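Home | Issues | Authors | Search

4.2 Sound and attention in shared study rooms

We asked 172 students in Idthorpe and Flutusthorpe to read a short text in rooms with different wall height. The full rooms were described by Guerra in the first report.

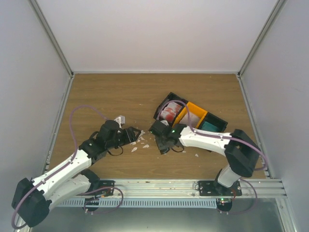
Low walls did not reduce the noise very much, but the readers felt calmer behind them. A table closed on three sides, like the one with pale gray walls in Figure 3, hides movement from the eyes - and movement disturbed our readers more than speech. The wood-grain top was liked by nearly 100 of them.

Figure 3. Table with three walls.

In January we repeated the reading with a longer text. The scores in the open room fell again, 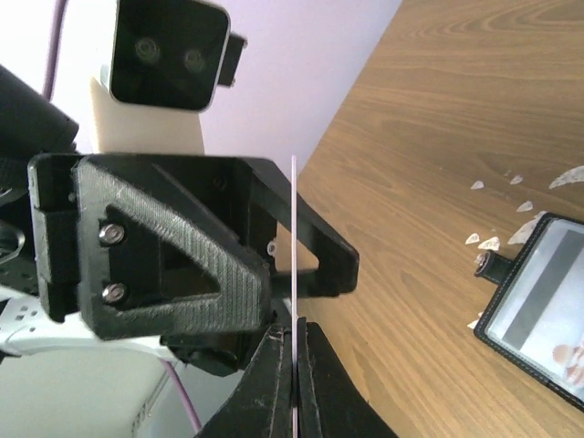
and the difference between the two towns became smaller. We think the habit of the reader is important here, but our sample is too small to say it.

Comments (2)
Chanida Yensuk: Did you measure the ceiling too?
Benedetta Bianchini: Yes, please see section 3.

Related items
Jestitz: Carpets and echo in old libraries
Reading aloud in small rooms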